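Bench notebook, Wurcombe cell
July, started 8:40 in the morning

Purpose today: get the equipment list for the two-arm cell down to something I can send upstairs. Brynhildur Baldursdóttir wants one page with a total and a list of what can wait. I have four pages and no total, so this entry is mostly me sorting.

Where we are. The budget line was set last year when the plan was still one arm on a fixed post. Two arms on a mobile base is a different purchase. The arms are settled (Ostrowski, both from the same quote, same controller). Grippers are not settled. Neither are the spare fingers, the workstation, the safety scanner or the table and dishes for the practice room.

I'm using the simulator to decide what we can hold off on. Anything we can test there for another quarter doesn't need to be on this order. Anything the simulator is vague about, mainly finger wear and cable routing, has to be bought and tried.

Grippers first. Two candidates:

Raltum parallel gripper, 79 mm opening. Fingers come off with two screws. Lead time is 5 weeks if we order a pair.

Ikeck parallel gripper, 70 mm opening. Cheaper and lighter. Finger set is one piece with the carriage, so a bent finger means sending the whole unit back.

I loaded the generic two-finger model in the dining room layout and left the fingers open, to look at the reach between them and how much of the view they take up from the wrist. 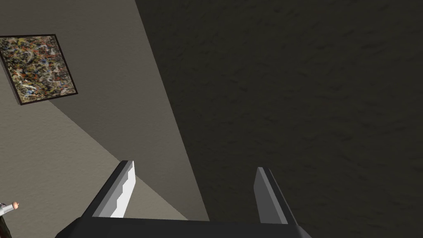
Wrist view, fingers open, nothing held. Wall and painting on the left.

Notes from that. The base bar of the gripper takes up much of the bottom edge of the wrist view. I had planned to order the short camera bracket because it is in stock. I now think the tall bracket is worth the wait. Need to check whether the tall one fits both grippers or only the Raltum. If it only fits the Raltum, that pretty much makes the choice.

Also, flat fingertips are fine for plate rims and handles. For a round bowl I would want pads. Pads are a consumable, so they go under supplies and don't touch the equipment total. Moved them.

10:15. Call with Ostrowski sales. They will hold the arm price to the end of the month after next. They will not split the controller off the quote. I asked about a loaner controller for the second bench and got a polite no. The service plan is optional in the first year. I'm leaving it off and putting it in the "can wait" list with a note that it comes back next year whether we like it or not.

Reach. Moved on to the body view with both arms loaded and the table set. The question is whether we need the long forearm links or can live with the standard ones. The long links add to the price and also push us up to the bigger base, because of the tipping limit. So it's really two line items.

With standard links the left gripper gets over the near end of the table without trouble, where the plate and bowl are. The cup or dish near the far part and the plant at the far end are another matter. We would have to drive the base around for those. That is acceptable for table clearing, since the base moves anyway. It would not be acceptable if someone later decides the robot should work from a fixed spot. I asked Brynhildur by message and she says no fixed spot in the current plan. Standard links, standard base.
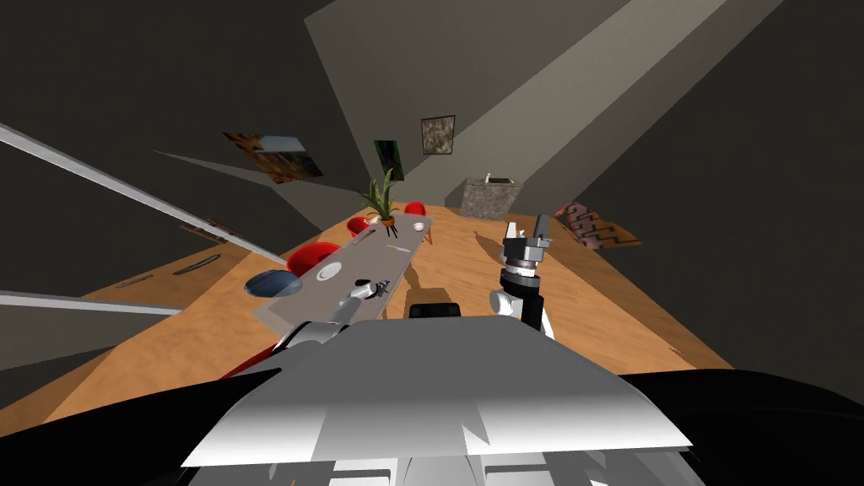 Practice room furniture

We need a physical copy of something close to this layout by fall. It doesn't have to match. It has to have a long table, chairs that get in the way, and a counter at the far side so the base has somewhere to drive to.

Table: the spare one in storage is long enough. No cost. Top is scratched, needs a sheet over it.

Chairs: buy cheap molded ones in a strong color, four of them. Red is fine and would match the simulator.

Dishes: one dark blue bowl, white plates, a knife, a spoon. I put down 281 for dishes, chairs and a potted plant together. Brynhildur asked whether the plant is a joke. It isn't. Thin leaves are hard for the depth camera, and I would like to find that out in our room and not in somebody's kitchen. Plastic plant, so nobody has to water it.

Rug: leave out for now. The base spec gives a threshold height but says nothing useful about loose fabric. Put in the "can wait" list.

Counter: no purchase. Use the steel bench on casters, lock the casters.

1:30. Back to the arms. One more thing to settle before the total, which is whether to buy one spare gripper or two. The argument for two is that left and right get different use. In our task scripts the left arm does most of the reaching over the dishes while the right one is parked up high with its jaws open, waiting.

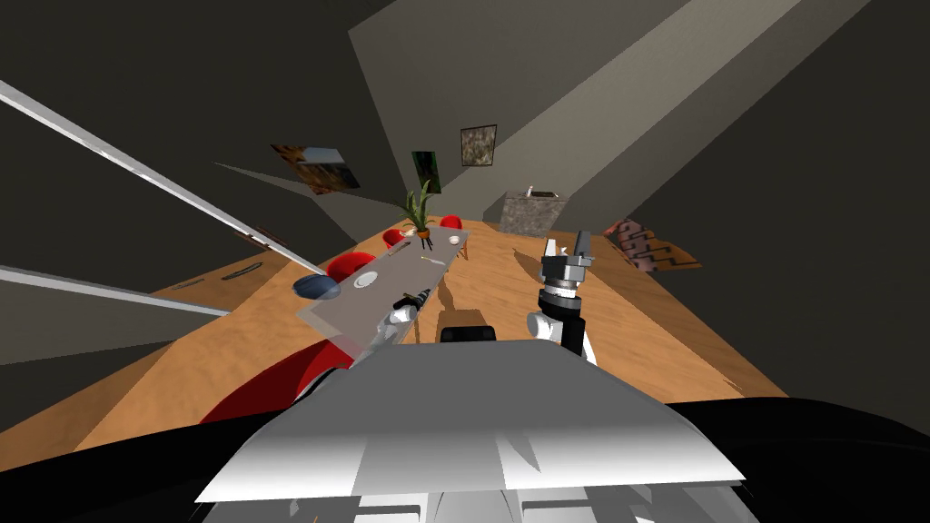
If that split stays the same in the real cell, the left gripper will collect most of the wear and the right will collect very little. The units are the same part on both sides, so we can swap them at the midpoint of the year and get by with one spare. Wrote that down as a maintenance task with my name next to it. One spare gripper, two spare finger sets. That only works with the Raltum, where the fingers come off. With the Ikeck I would want two full spares, and then it isn't the cheaper one anymore.

So: Raltum pair plus one spare. Still waiting on the bracket answer, but I'm not going to hold the page for it.

List as sent, 3:50:

Order now
Ostrowski arms, two, standard links, with controller
Standard base
Raltum grippers, three
Finger sets, two extra
Tall camera bracket, two (to be confirmed)
Safety scanner, one
Chairs, dishes, plant

Can wait
Service plan
Second workstation
Rug
Long links and bigger base (only if the plan changes)

Supplies, not equipment
Finger pads
Cable sleeve
Sheet for the table top

Open items for me: ask Raltum about the bracket holes. Ask if the 5 weeks counts from the order or from the deposit. Measure the door to the practice room with the base drawing in hand. The drawing gives the width without bumpers, so add those.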